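The Great Button Sort, Part Two

Monday, August 18, 2025

I'm back, and I have buttons! If you read my July post you know I came home from the Jukumlow flea market with a biscuit tin so heavy I had to change hands all the way to the bus stop. 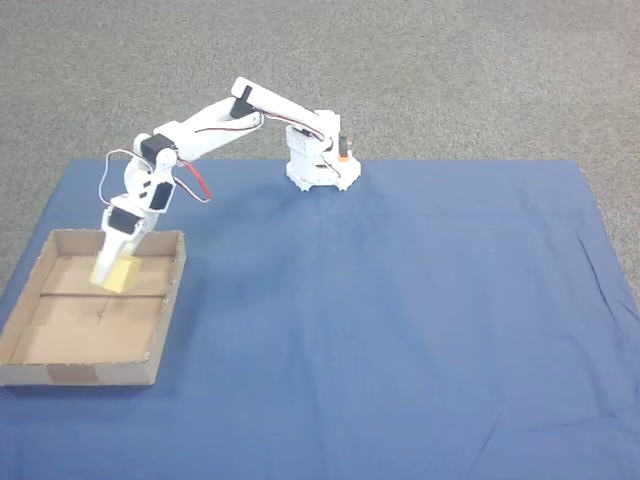

What was in the tin

So much shirt button. Plain white, four holes, every size you can think of. I counted everything (of course I did) and got to 2887, and well over half of them were those. I love them anyway. Put a heap of old shirt buttons next to each other and you start seeing cream and gray and a sort of weak-tea color, and some have a tiny rim that new ones never seem to have.

Then the good stuff. There were 29 glass ones, mostly black, and a set of six dark green ones still sewn to their card, with "Grerora" printed across the top in curly letters. I can't find a thing about Grerora. If you know the name, please write to me!

How I sort now

I used to go by color, and it was a mess, since every lamp in my apartment has a different opinion about navy. Begoña Calvo told me to go by how the button is attached first, so shanks in one pile and sew-throughs in another, then by material, and leave color for last. It's so much faster. I did the whole tin in two evenings, with a break for soup.

For the material I mostly go by feel. Glass is cold against your cheek and plastic isn't. Shell is cold too, but it's lighter and the back is often a bit rough. I still get horn wrong about half the time.

Next up

The green ones are going on a cardigan, the one I've been knitting in Nimudcombe wool since forever (left sleeve, I'm looking at you). The shirt buttons have gone into jars by size, and I have 20 spare sets if anybody wants to swap. I'm after toggles, and anything with a bird on it.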